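Care of Beds and Blankets

Residents of Tsikata House are asked to clear food packets, boxes and tissues from the bed before making it. Crumbs should be shaken from the blanket out of doors. Wooden headboards are to be wiped with a barely damp cloth and dried at once. Blankets are collected for laundering in May; enquiries may be addressed to Dela Nartey.

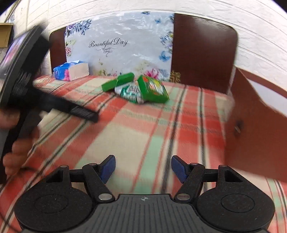

How long should a mattress be aired before the bed is made?
Leave it uncovered for 10 minutes with the window open.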